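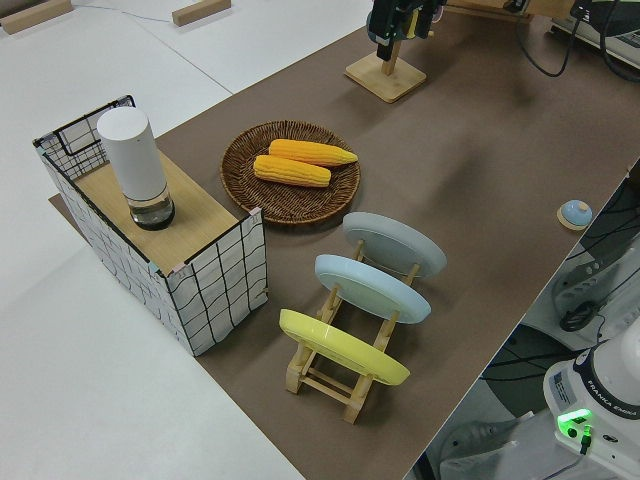
What packing goes under the tympan for the Flerach job? One sheet of the hard manila and two of the thin book paper, with nothing soft behind them.

May 2021, Tuesday

Carried on with the Flerach cards on the small platen. Run is 200, plus spoils. Stock is the Ketska cotton, 280 gsm, which takes a decent bite but shows every fault in the packing. Yesterday's sheet had the left side of the type printing heavy and the last line almost missing.

Took the old packing out. There was a sheet of blotter in there from the Brennan posters, so that explains the mushy edges. Replaced it as above and pulled another proof. Better, still heavy at the top left.

Checked the rollers with the gauge next. The stripe was 5 mm at the top of the bed and under 3 at the bottom. Put one layer of tape on the lower part of each rail and tried again. Stripe now even to the eye. The upper roller has a flat spot from being parked on the ink disk over the winter. It doesn't show in type this size, but it would in a solid. Gearóid says the Clitov rollers we had recast in March are still wrapped in the drawer under the cutter, so I may swap them in before the next job with a big block in it.

Impression: backed off all four bolts a quarter turn, then brought the lower two up an eighth at a time. Four proofs to get it level. The last line came up on the third. Wrote the bolt positions in pencil on the inside of the cover.

Ink is rubber base black with a touch of blue. Started with too much on the disk and the e's filled in. Washed the forme, took half of it off with a clean card and inked up again. Added a dab about every fifty pulls after that — more often than I'd like, but the room was cold in the morning and the ink was stiff.

Gauge pins: the bottom right one crept during the first sixty or so. Eleven cards out of register by a hair, set aside. Stuck the pin down with a drop of glue and had no more trouble.

Lockup shifted once. One quoin was loose at the foot, and the furniture there is the old set that has shrunk. Lindsay planed the forme down again and swapped in two metal pieces. Lift test was fine after that.

Finished at twenty past four with 200 good ones. They're interleaved on the rack and shouldn't be stacked before Thursday. Trim is 2 mm all round, and the blade wants changing first.

To do:
Order tympan paper, down to the end of the roll
Throw out the shrunken furniture, or at least mark it
Oil the side arms, left one squeaks
Ask Lindsay whether Flerach wants the rounded corners or not, the job ticket says both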